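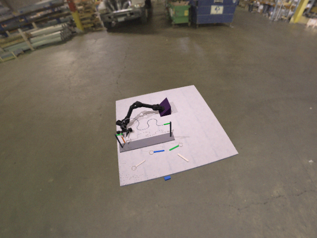 White floor mat, large, laid flat on a concrete floor.

Wandale Heavy Floor Mat, Large, White

We've been selling floor mats for a good many years now, and if you had told us at the start that the white one would outsell all the others we'd have laughed and put the kettle on. White, on a floor! But people kept asking for it, first the photographers and then the model makers and the people who mend clocks and cameras, and once you've dropped a tiny black screw on a dark floor at the end of a long afternoon you understand what they're after. You can see things on it. That's really the whole story, though we do have rather more to say, as usual.

The Wandale is a plain rectangular mat made to lie on hard floors: concrete, tile, sealed boards, old lino if it's reasonably sound. It has a smooth upper side that wipes down easily and a slightly grippy underside which holds it where you put it. It isn't glued and doesn't need tape, although if you're wheeling heavy trolleys over one edge all day long you may want a strip of tape there anyway.

What it's like to live with

Imad Awwad, who looks after our returns desk and so hears the truth about everything, has had one under his own workbench in the garage for two winters. It has had paint on it, and bicycle oil, and a good deal of tea. The paint peeled off in one piece when dry (he kept it, we don't know why), the oil came up with washing-up liquid and warm water, and the tea did leave a faint ring that needed a second go with a soft brush. He'd like me to say that he should have wiped it up straight away.

It takes the chill off a concrete floor too. Don't expect carpet, but if you stand at a bench for most of the day your feet and knees will notice the difference by teatime. For people who stand all day and hardly move about, we'd still point you towards the thicker Ovus mat, which is softer and smaller and comes in grey only.

Laying it

The mat comes rolled on a cardboard core and will want to curl for the first day or so. Unroll it upside down in a warm room, leave it overnight, then turn it over with somebody on the other end. It's heavier than it looks and one person wrestling with it tends to end up with a crease. Sweep the floor properly first. A bit of grit underneath will show through as a little pimple, and once you've spotted it you'll never stop looking at it.

If a corner still lifts after a couple of days, put a few heavy books on it and go and do something else. In November and through the cold months it takes longer to settle, so do be patient with it.

Looking after it

Warm water, a drop of washing-up liquid and a flat mop will see to nearly everything. Please keep bleach and cellulose thinners well away from it, as both will dull the surface and there's no bringing it back. Black rubber soles do leave scuffs, and an ordinary pencil rubber takes those off nicely, a tip we had from Hiba Daher, who teaches bookbinding and goes through a great many pencil rubbers.

White does yellow a little in strong sun. If your mat lies partly under a window, turn it end for end now and then and it will at least change evenly.

The details

Colour: white
Shape: rectangular, square corners
Thickness: 2 mm
Upper side: smooth, low sheen
Underside: fine textured grip
Suitable for: dry indoor hard floors
Not suitable for: outdoor use, thick carpet
Supplied: rolled on a cardboard core
Returns: 33 days, unused and on the core, please

Price and delivery

£80 each, and delivery is free on orders over £100, so quite a few people put an Enetti edge brush or a spare bottle of Zoubi floor soap in with it. The roll is long and awkward for a small car, so if you're collecting from the shop, do ring us beforehand and we'll help you work out whether it will fit. Ask for Randa, who is very good at getting things into hatchbacks.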